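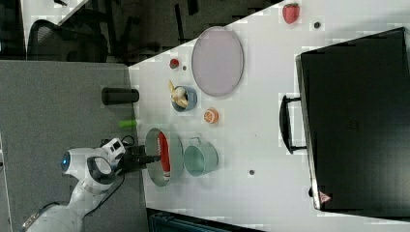 A pale teal mug and a grey-green oval plate on a white tabletop.

Home | Town | Culture | Sports | Letters | Contact

Indley opens a lending store for plates and cups

8th March

People in Indley can now borrow plates, cups and bowls for a party in the same way as they borrow a book. The lending store is on the ground floor of Karaca Hall, in the two rooms where the music school kept its instruments until November. It belongs to the town, and the stock at the opening was 3,001 pieces.

To borrow is free of charge for everybody who has an address in Indley. Residents of Mulusow, on the other side of the river, can also borrow, but they pay a small fee and must bring their dishes back one day earlier. The town hall says this difference can be changed later, if Mulusow decides to take part in the costs.

The idea is older than the store. For several years the town hall received letters about the garbage after the summer fair and after the evening markets by the river. Most of the bags were full of paper plates and plastic cups, and the bins on Mill Street were too small for them. Larger bins were tried first. They filled up as well, and the people who live on the street did not like to look at them during the rest of the year.

Skarphéðinn Þorgeirsson, who moved to Indley from Iceland and now manages the store, proposed another way in a letter to the town hall. In the village where he grew up, he wrote, the parish house had one big cupboard with cups and plates, and every family used it for christenings, weddings and funerals.

"When I was a child I believed that these cups belonged to all of us, and in fact they did," Þorgeirsson says. "When my daughter was married here, we needed plates for many guests and I asked where the cupboard was. My neighbors did not understand the question."

The town hall gave 2,000 euros for shelves, boxes and a secondhand dishwashing machine. No money was used for the dishes themselves. They came from kitchens in the town, from the old school canteen and from a hotel which has closed its restaurant. As a result very few things match. There is a shelf with white canteen plates, all of the same kind, and these are normally reserved first. The other shelves are more mixed. The pieces are sorted by color and not by size, and Þorgeirsson admits that this was a question of taste.

"A table with many different plates can be very beautiful if the colors are friendly to each other," he says. "I put green with blue and brown with yellow. If somebody wants green with yellow, I will not stop them."

How it works

Dishes can be reserved by telephone or at the desk. The borrower writes his or her name in the book, says how many guests will come, and receives the dishes in gray boxes with a handle on each side. A full box of dinner plates is heavy, and people who come by bicycle are asked to take the smaller boxes. There is a handcart for those who live near the hall. It must be returned on the same day.

The normal loan is four days. Dishes should come back with the food removed, but they do not have to be clean. All the washing is done at the hall, also when the borrower has already washed everything at home. This rule caused some discussion before the opening. A few people felt it was a waste of water. The town hall answered that the store must follow the same rules as a public kitchen, and that it cannot know how each person washes the dishes.

The washing is the work of Fliledier, a laundry and cleaning company with its office on Station Road. The company already washes the tablecloths for Karaca Hall. It has agreed to do the dishes during the first year for a fixed price, and then the contract will be discussed again.

If something breaks, the borrower is asked to say so and to put the pieces in a paper bag inside the box. There is no fine for one or two broken items. For a larger accident the borrower can pay, or can bring other dishes of a similar kind. Glasses are not lent at the moment. The store received many of them, but there are no boxes yet in which they can travel safely, and they are waiting in the cellar of the hall.

Knives are also not lent. Forks and spoons can be borrowed in bundles tied with a ribbon, and the ribbon should come back too.

First loans

The first person to reserve was the owner of the flower shop on Bridge Street, who needed coffee cups for the shop's anniversary. After her came a chess club, two birthday parties and the choir, which will sing at Easter and offer soup after the concert. The summer fair has also sent its request. It has asked for 700 dinner plates, the largest number in the book until now, and Þorgeirsson says that he will lend them, although the shelves will look sad for a few days.

The cafés in the town were a little worried in the beginning. Some of them rent out dishes for private parties and earn some money with it during the wedding season. After a meeting in January it was decided that companies cannot borrow from the store for their paid work. The owner of the café at the market square said to this newspaper that she was satisfied with this, and that she has given the store a box of saucers for which she had no cups any more.

Not everybody is convinced. In the letters to this newspaper one reader asked why the town should own teapots when the roof of the swimming pool has been leaking for two winters. The town hall replied that the repair of the roof has its own budget, and that the work will start as soon as the weather is dry.

In Mulusow the plan is followed with interest. The mayor's office there has asked to see the costs after the first summer. A similar store could then be opened in the former post office, but no decision has been made.

More dishes are still welcome, above all soup plates and large serving bowls. Small things are welcome too, but the store has enough egg cups and asks the public not to bring more. Pieces with a crack or with a sharp edge cannot be accepted. Whoever has a complete set with many parts should call first, so that a shelf can be made free.

The store is open in the afternoons from three o'clock until six, and on market days also in the morning. The entrance is on the garden side of Karaca Hall, next to the bicycle stand. The main door will stay closed until the painting of the stairs is finished.

Recent items

Swimming pool roof: work to start in spring
Music school shows its new rooms
Ferry to Mulusow changes its evening timetable
Choir looks for tenors before Easter
Lost on Mill Street: a brown leather glove
Garden lots by the river, new waiting list open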